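Ikness Workroom Practice
Unit 4 handout: surfaces, light and clearing down
D. Jurčo, Prandorov site

Read before the Saturday session. Unit 3 (shelving and labels) is assumed. The terms "live item", "parked item" and "waste" are used as defined there.

4.1 Floor zone

The floor zone is the strip on the working side of the table, measured out from the table edge. For the standard Firkska table it is 141 cm deep. Nothing is parked in this strip. Crates waiting to be unpacked go against the far wall, with their labels facing out. Sweep from the wall toward the door before any table work begins. Dust raised later settles on the surface and has to be wiped off twice.

Items dropped during sorting stay where they fall until the current tray is finished, unless they are sharp, liquid or in the walking line.

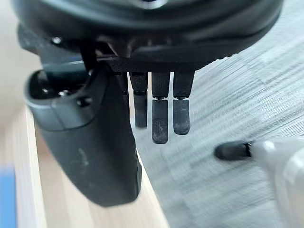
Fig. 4.1. Above floor level.

4.2 Light

Side light is preferred for sorting small parts and folded goods. It shows raised edges, creases and crumbs that overhead light tends to flatten. The disadvantage is glare on pale or polished surfaces nearest the source. Dark matte items lose less detail in these conditions than light glossy ones, although their outer edges may still look washed out when the source is strong.

Procedure:
Stand at the table in the normal working position.
Place one dark item and one pale item on the near half.
Check whether the edges of both can be read without leaning.
If the pale item can't be read, turn the table a quarter turn or lower the blind. Do not move the lamp first.

Morning groups will find the blind setting on the sheet by the door. Afternoon groups set their own and write it down.

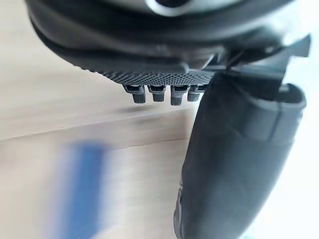
Fig. 4.2. Bright light from the right.

4.3 Wooden surfaces

Wood is used at Prandorov for general sorting and light assembly. It is quieter than metal and kinder to dropped parts, but it holds grit in the grain and marks under wet containers. Clean along the grain with a barely damp cloth, then with a dry one. Allow 20 minutes before putting paper or fabric on it. Scrapers are not used. Dried adhesive is softened with a warm cloth and lifted with a fingernail or card.

The work area on the wood is marked with tape at the start of the course and is not re-marked by students. Its short side is 38 cm. Live items stay inside the tape. Parked items go to the left, waste to the right. Left-handed students may reverse this if the whole table agrees; mixed layouts on a shared table cause most of the errors we see in April. 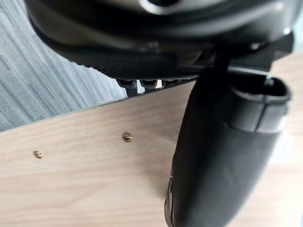

Fig. 4.3. Wooden surface.

4.4 Grouping by color

Color is the fastest first sort and the least reliable final one. Use it to break up a mixed pile, then sort again by use. A blue group, for example, may contain items for three different shelves. Leave a gap of a hand's width between groups. When two groups touch, treat them as one and re-sort.

Shades cause disputes. Compare doubtful items side by side on a pale background, under the light they will be stored in. Navy and black go together on the first pass.

Groups are moved into Ondrejka trays in one direction only, near side to far side. A tray is full at 32 items or when the lid will not close, whichever comes first.

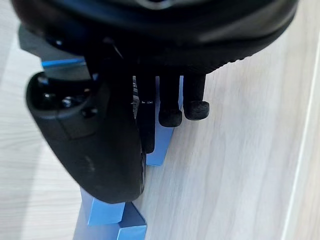
Fig. 4.4. Blue objects against a light background.

4.5 Clearing down

Empty the waste side first, then the parked side. Live items are returned last and checked against the tray card. Wipe the surface, sweep the floor zone, raise the blind.

Exercise for next time: draw your own table at home from above, mark the floor zone and the direction of the light, and note where parked items collect. One page, pencil is fine. Bring the Unit 3 label sheet as well.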